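Gripper upkeep: finger pads and pivot pins

Pad wear on the Clenus hand-held grippers is now checked every 200 grasps on outerwear. Zipper pulls and metal rings mark the ribbed face faster than plain fabric does. Replace pads in pairs, left and right together, and seat each one fully before tightening.

Wipe the linkage pins with a dry cloth — no oil, it ends up on the garment. If a finger lags on closing, loosen its pins, cycle the grip 3 times by hand and retighten. Play of up to 87 microns at the fingertip is acceptable.
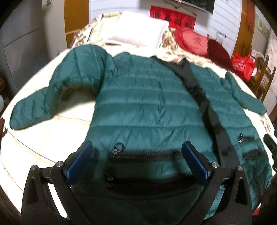 Vimala Hegde
Gripper Maintenance, Hundura

Before a jacket run, open the fingers fully and compare the angle of the blue pads. They should mirror each other. Log any difference under the tool number.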